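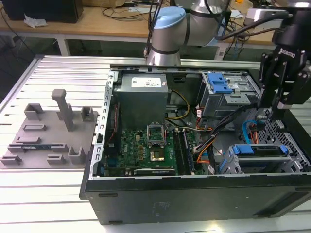 Side panel off, socket bare, one stick of memory parked in the holder on the left.

I've been taking old office desktops apart since I was in high school, and I still get a little thrill when the side panel comes off and the whole inside is just there, faceup, like a tiny city with very bad traffic planning. So this gallery is for the black tower that's been on my table this January. It's short, two pictures, but I have a lot to say about both of them, so get a coffee.

A bit of background first. The tower came to me from Kevser Altıntaş, who was clearing out the back office at Witlow and had it marked for recycling. I'm a sucker for that kind of thing. I wanted to strip it down to the case, wipe everything, and see what was worth keeping for the parts shelf at Castaño (our little Saturday repair group, for anyone new). Laying a tower on its side is the only way I'll work on one now. I spent years doing it upright, crouched over, dropping screws into the bottom and then shaking the whole thing like a piggy bank. Never again!

The power supply is the gray box in the upper left of that first picture, with the white sticker on top. I always read those stickers before I do anything else, and I write the wattage in marker on a piece of tape on the outside, where I can see it without digging. The yellow, orange, black and red wires coming off it are the part I complain about most. They wander right across the middle and they're in the way of everything. I usually push them over toward the drive side and hold them there with a twist tie off a bread bag.

Also a fan of all the blue bits. If it's blue plastic, it's probably something you're meant to grab – the latch on the upper drive cage, the handle on the lower one. Whoever came up with that had clearly worked on computers with cold hands. My old Jindar case had everything in the same gray and I snapped two clips on it before I worked out which way they went.

And the holder on the left! It's a 3D-printed plate with a place to set pieces down, and the memory module sits nice and snug between two little clips. I used to lay memory out on a paper towel. Si-eun Ban once set a sandwich down on that paper towel, so I'm much happier with the plate.

The second picture is the one to look at if you like the board itself. There's a Dell logo printed on it, over toward the left, and the metal frame on the socket is lifted open so you get a clear look in. Please, please don't touch the inside of a socket. If it needs dust out of it, use air, in short puffs, and keep your sleeves away. I lost a perfectly good board to a sweater cuff and I'm still sore about it.

You can also see the memory slots with modules in them, and the expansion card along the bottom of the board. I like leaving the card for last on these. It makes a decent landmark when I'm trying to remember which way around I've got the thing. Then there are the SATA cables, a blue one curling up and a red-orange one next to it. I'm fond of mismatched cables, it makes it so much easier to tell which drive is which when you're putting things back.
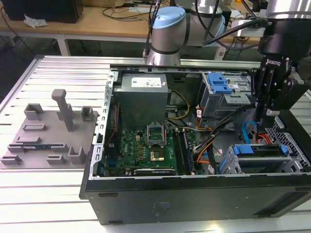
What happens to the parts

The memory and the drives go on the shelf at Castaño, tested first, with a label. The case I'd like to keep whole, feet and all, because a plain black box with a side that comes off is a handy thing to have. If anybody wants the power supply, speak up. And if you've got a spare processor for one of these sitting in a drawer, I have a socket that could use some company.

Comments

Jong-dae Na
The bread bag tie is a great tip. I've been using rubber bands and they go gummy after a while. Do you clean the grille before or after you take the drives out?

Siobhán Kinsella
I had 40 of these to strip at my last job and by the end I could do the drive cages with my eyes shut. Watch the lower one, mine always stuck on the way back in.

Si-eun Ma
Is the printed plate something you'd share the file for? I have a Horninent spool I need to use up – gray too!

Si-eun Ban
It was half a sandwich.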